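Skedano sim kit – speaker notes, vendor slot 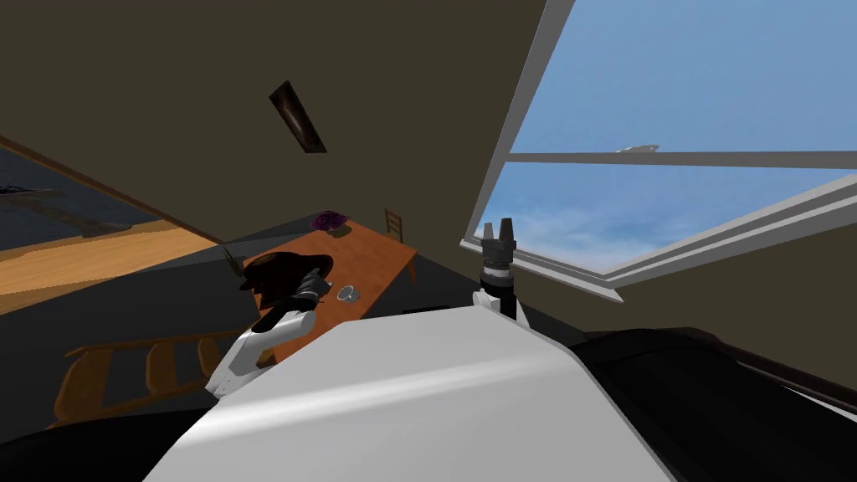
Nitau, May

Slide 1. Robot's own view, sim room. Two arms, left one at the table, right gripper open. Let them look, dont talk over it.

What you get: 28 rooms, 3,000 objects, 4 robot bodies. Runs on one decent desktop. Setup took us roughly 12 minutes – say that twice.

Good: table tasks, resets, logging. Not so good: cloth. Soft stuff still slow. Admit it before Q&A.

Price slide – skip if short on time. Histik importer is extra, Meesuk one is inculded.

Then demo. Mic off the lectern first!!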